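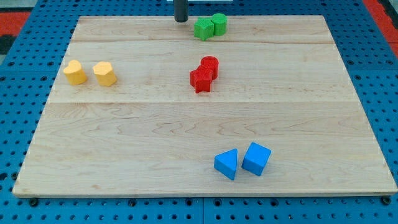 Clakeck Learning Toys, Endley site
Call for participants: sorting and packing with a robot arm, a study of how the work changes

We are looking for 17 people to take part in a paid study at our packing hall in Endley. The study starts in November and goes on for six weeks. You do not need any technical education. We prefer people who have done packing, sorting, kitting or inspection work by hand, here or at another company, because you know things about this work that we do not know.

Background

Clakeck packs sets of small colored shapes for preschools and for therapists who work with children. Until last spring all the sets were sorted by hand at long tables. A person took the blocks from the bins, looked at each one for chips and bad paint, put the colors together and filled the tray. The hall sends out 2,634 sets in a normal week, and in the weeks before school starts it is more.

Now two of the tables have a robot arm, which we call Tiwari after the street where the first workshop was. The arm groups the blocks by color on a wooden board, and a person checks the groups and packs them. It is good at colors. With shapes it has more trouble, and a star standing close to a cylinder can still be a difficult case. The person at the table decides what is right, and the arm has to wait for this decision.

When the arms came, the work at these tables became different. Some colleagues told us that their shoulders feel better in the evening. Others told us that they feel more alone, or that they do not like to wait for a machine, or that they miss to choose their own speed. Two experienced sorters asked to go back to the hand tables, and they went back. We think all of these opinions are serious, and we want to understand them before the company decides about more tables.

What you will do

Each participant comes for two shifts per week. In one shift you work at a hand table, and in the other shift you work beside the arm. The order is changed every week. A shift in the study is four hours, with a paid break of 20 minutes in the middle.

At the robot table your tasks are:

Place the blocks on the board at the start of each round.
Watch the grouping and press the yellow button if a block is in the wrong group.
Check every block for damage with your own eyes and fingers.
Pack the finished groups into the tray and close it.
Write a short note when something surprised you, was annoying or went well. One line is enough, in any language.

After the shift there is a talk of 15 minutes with a member of the study team. At the end of the six weeks we invite everybody to one longer group talk, where you will see the first results and can say if we understood you wrong.

Who can take part

You must be 18 or older and able to stand or sit at a table for two hours at a time. Height of tables and chairs can be changed. Good color vision is not required, please only tell us, so we can plan your place. You should understand simple spoken English. Written instructions are available in Arabic, Hindi, Polish and Spanish.

Present employees of Clakeck can apply, also those who are critical of the robot arms. Your regular shifts will be planned so that you do not lose any hours. People from outside get a temporary contract for the study.

Payment

You receive $80 for each shift, including the talk afterward. Bus tickets inside Endley are paid back. If you stop before the six weeks are over, you keep the payment for all shifts you have done, and you do not have to explain your decision.

What happens with the results

The study is carried out by Astenia, a small research office for working life. The supervisors at Clakeck do not see your notes or hear the talks. They get a report without names. We do not measure single persons for speed, and nothing from the study goes into an employee's file. Numbers are collected per table only.

The company has agreed in writing that no position in the packing hall is cut during the study or in the year after it. What comes after that year is not decided, and we cannot promise anything about it. The report will also go to the employee representatives on the same day as to the management.

How to apply

Write to Khadija Mahrous at Astenia or leave a paper form in the gray box beside the canteen in the packing hall. Tell us your name, a phone number, what kind of packing or sorting work you have done and for how long, and which hours are possible for you (morning from 7:00 or afternoon from 1:00). A résumé is not necessary.

Questions about the robot table itself, for example about safety or noise, can go to Naveen Agarwal, internal phone 207. He can also show you the table before you apply. Visits are possible every afternoon at 3:30, and safety shoes can be borrowed at the entrance.

We answer every application, also when all places are taken.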